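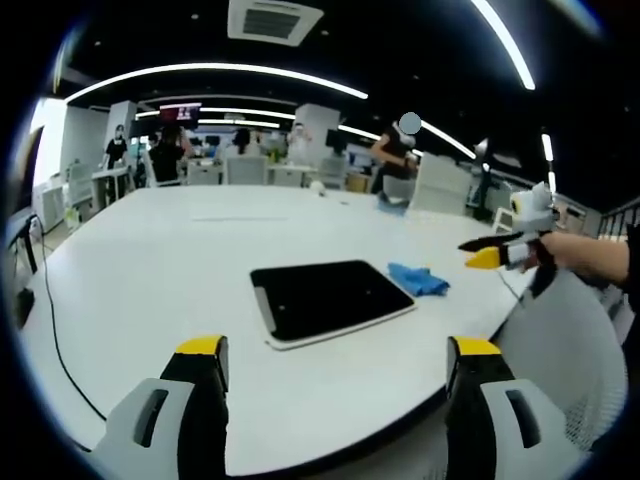 Ticket: Blender leaks from the base, ginger drink separates in the jug
Product: Prarix countertop blender, large jug
Opened: 19 Feb 2021
Status: Closed, with reservations

Customer's first message

Hello. I bought a Prarix to make sorrel and ginger drink at home, having been told by the box that it "handles roots." It handles roots the way I handle taxes. After the second batch there was pink liquid coming out from under the jug and heading for the toaster. The drink also splits in the fridge overnight, with a clear layer on top and something like wet sand at the bottom. I don't know if these are one problem or two, so I'm sending you both.

Recipe, in case it matters: dried sorrel, 200 grams of fresh ginger, a strip of orange peel, cloves, water off the boil, sugar at the end. All of it goes in the jug together.

Support, first reply

Thanks for writing in. Two problems, we think. For the leak, please unscrew the collar under the jug and check the rubber gasket. It should sit flat with the ridged side up. Please also tell us how hot the water is when it goes in, and how full the jug is.

For the splitting, some settling is normal in any drink made from a root. Wet sand is a bit more than some.

Customer

Gasket was ridged side down. I have owned this machine since it came out of the box and have never touched the gasket, so one of us put it in wrong and I have an alibi.

Water goes in right off the boil. Jug is full. I mean full. There's a line on the side but it seemed like a suggestion.

Support

The line is not a suggestion. Hot liquid makes steam, steam pushes down as well as up, and the seal at the bottom gets the worst of it. Please try the following:

1. Turn the gasket over, ridged side up, and hand-tighten the collar.
2. Steep the sorrel and cloves in a pot, lid on, and let it cool to room temperature.
3. Blend the ginger by itself with two cups of cold water, jug half full at most.
4. Strain the ginger and add it to the strained sorrel in a pitcher.
5. Keep the cloves out of the blender. They scratch the jug and make everything taste like a dentist's office.

Customer

Did all that. No leak with plain water. No leak with ginger. A small leak when I picked the jug up to look for a leak, which I'm told is the collar coming loose because I was holding it by the collar. Fine.

Still splits, though. Less sand, same clear layer. I strained it through the metal strainer that came with my Caltton teapot.

Support

A teapot strainer stops tea leaves. Ginger starch goes through it like it has a pass. Try a nut milk bag or a doubled piece of cheesecloth, let the ginger water stand for 14 minutes after straining, then pour it off slowly and leave the white sludge behind in the bowl. The sludge is the starch, and it's your sand.

Customer

Used a Pisico nut milk bag, bought for this purpose and already stained a color I can't get out. Waited the 14 minutes. There was a shocking amount of sludge. I poured it off and the drink held together for most of two days, which is longer than it usually lasts in this house anyway.

New complaint: it's now too strong. My neighbor on Sepúlveda had a glass and had to sit down.

Support

That isn't covered by the warranty, but 200 grams of ginger is a lot once you're getting all the juice out of it. Try half and taste before adding more. Lime helps. So does ice, and sugar goes in last, after the lime.

Customer

Half is better. I would still like it noted that the gasket was upside down on arrival.

Support

Noted. A spare gasket is on the way and should reach you in 6 business days. It ships loose in an envelope, so you'll be the one putting it in.

Internal note

Second upside-down gasket on this jug. Check the assembly sheet before the April shipment, the drawing shows the jug from below and people read it the other way up. Also ask if we can take "handles roots" off the box or at least say which ones.

Customer

Gasket arrived. Ridged side up. You can close this. If it leaks again I'm going back to the grater.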